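Elovden (motion planner)

Elovden is a motion planning and grasp sequencing package for single-arm tabletop manipulation. It was first released on 2/2/20 by Ruppert as a replacement for the planner in the older Trisau control stack.

Design

The package splits a task into reach, grasp, transfer and release stages. Each stage is planned separately and checked for collisions against a height map of the table. Joint targets pass to the controller through a buffer of 80 waypoints. If a stage fails, the planner retries it 2 times before returning an error. Objects are stored as simple convex shapes, and open containers such as bowls carry an extra field for rim height.

Testing

Regression tests use the Endau task set, which contains 1,327 recorded start states. A later revision raised the total to 2,171 and added containers of similar size in different colors. Transparent objects remain a known weak point of the depth filter.

See also: Trisau, Endau task set 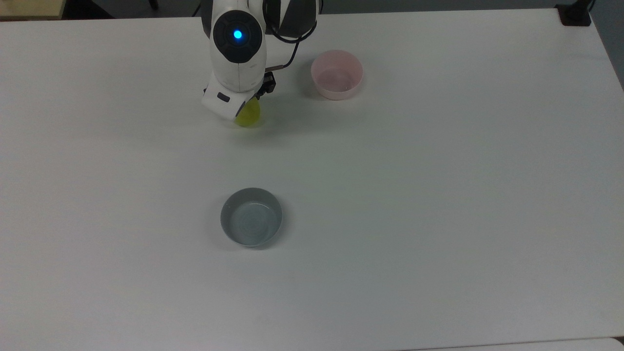
Robotic arm over a white table with a pink bowl and a gray-blue bowl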